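Wall and floor finishes in small rented flats: what tenants can change and what it costs them
Student project report, Interior Studies, second year

1. Background

Our group looked at the finishes tenants put over existing walls and floors when they are not allowed to renovate. The idea came from our own housing. Three of us rent in Telness, where most of the older blocks have cream walls, brown skirting and vinyl floors that have not been replaced in years. The leases usually ban painting. Peel-and-stick papers and printed floor coverings are sold as a way around this, and we wanted to know how people get on with them after the first month.

We limited the project to coverings a tenant can put up without a tradesperson. Curtains, rugs and furniture were left out, although several people wanted to talk about them anyway.

2. Method

We ran a short survey through the noticeboards and laundry rooms of two apartment buildings, Brendalov Court and the block behind it, and through the campus housing page. We received 248 responses. We then visited 25 flats where the tenant had used some kind of stick-on covering and was happy to show us. Each visit took over half an hour. We recorded the type of wall underneath, the colour and pattern of the covering, how long it had been up and whether any edges had lifted.

We also bought sample rolls from two ranges, Neluvetti (heavier, with a matte surface) and Pyo (thin and cheaper), and stuck offcuts to painted plasterboard, old gloss paint and bare plywood. These were left for 4 weeks in a room with no heating.

3. Patterns people choose

Plain colours were less common than we expected. Tenants told us that a plain paper shows every bump in the plaster, while a busy one hides them. Terrazzo prints came up again and again, usually a white ground with coloured flecks. Marble was the favourite for floors and benchtops, nearly always in grey and white. Wood grain was third, and brick was mentioned mostly by people who had taken it down.

The two favourites are often used together. On paper this should be too much pattern for a small space, and our tutor's first comment was that one of them would have to go. We found it depends on scale. Small, well-spaced flecks on a white wall can sit over a veined grey floor without much trouble, as long as both stay pale overall. When the flecks are large and dark, the floor starts to look dirty beside them.
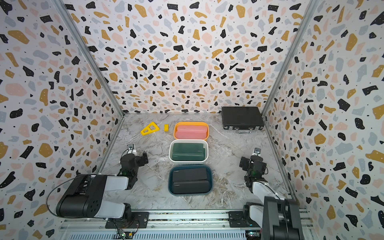
Sapna disagreed with this when we presented the draft in class. She said that a pattern on every wall would tire her out within a week, and that a renter with one small room should paper a single wall and leave the rest alone. She also asked if we had spoken to anyone who had lived with a full room of it for longer than a year. We had not, and this is a gap in the study.

4. Results of the sticking tests

On painted plasterboard both ranges held well. Neluvetti came away cleanly. Pyo left a thin line of glue at the seams that washed off with warm water and dish soap.

Old gloss paint gave mixed results. The Pyo offcuts began to curl at the corners in the second week. Neluvetti stayed flat, but pulled off a flake of paint when removed – a small one, though enough for a landlord to notice.

Neither range stuck properly to bare plywood. We would not use them on it without a sealer.

5. Problems reported by tenants

Corners were the main complaint. Few rooms in the older blocks are square, so a strip that starts straight at one wall is leaning by the time it reaches the next. Matching a repeat across a corner wastes a lot of paper, and many tenants ran short and had to order another roll in a slightly different shade.

Floor coverings had their own trouble. Printed sheets show scratches near the door, and grit gets under the edges. People who had laid them in kitchens were the least satisfied.

6. Limits of the project

Our sample leans heavily towards students, who move often and may put up with more than other tenants would. We did not test in a bathroom, and the unheated room was drier than most of the flats we visited. We relied on tenants to tell us what they had spent, and few had kept their receipts, so costs per square metre are left in the appendix as estimates only.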